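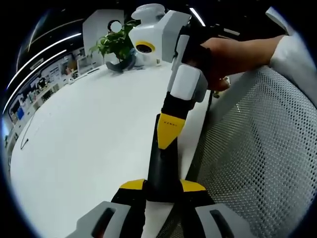 4.3 A fault in the paired-gripper sessions

We would like to spend a little time on a problem that cost us most of a week, partly for the sake of anyone who is building something similar and partly because it changed how we think about the whole collection procedure. The task itself was a simple one. Two hand-held grippers were brought tip to tip over a table, held for a moment, and drawn apart again, so that each device recorded the approach of the other. We wanted these recordings for aligning the two motion tracks, and in the pilot sessions in September they had served us very nicely.

The trouble showed up when Vaughn Ferreira replayed a fresh batch on the Mumus arms at reduced speed. In 16 of the 100 replays the arms failed to stop at the meeting point and pressed on toward each other, and in 4 of those the force limit tripped with the fingers already in contact. One finger pad was torn and a wrist bracket had to be replaced. Everyone was standing behind the barrier, as our rules require, and we were very glad of those rules that afternoon!

Our first suspicion fell on the arms, and we are a little embarrassed by how long it stayed there. We swapped the controllers, ran the joint calibration again (twice, in fact, the second time with the heating off, on a theory that we will not defend here) and found nothing wrong. Only when we plotted the gap between the two recorded tips, as in Figure 6, did the real cause come into view. The gap shrank as it should, reached zero, and then went on to become negative by up to 5 millimeters, as though one gripper had passed straight into the other.

Figure 6. Recorded distance between gripper tips during approach, for a normal recording and a faulty one. Negative values mean that the tracked tips overlap.

The error came from the Lenz tracking package. When the second device came close, it filled a good part of the view, and the tracker began to take points on the moving device for points in the room. The estimate then drifted along with the other person's hand. Slow approaches suffered most, which surprised us, as we had been asking people to go slowly in order to be careful.

We have made two changes. Nutum, our recording software, now masks out the area between the fingers before tracking starts, and any recording with a negative gap is set aside for a person to look at. The replay software also refuses to run a paired motion unless a minimum clearance is kept throughout. With the mask in place we repeated the full set of replays and saw no contact trips, though we still keep the lower force limit and have no plans to raise it.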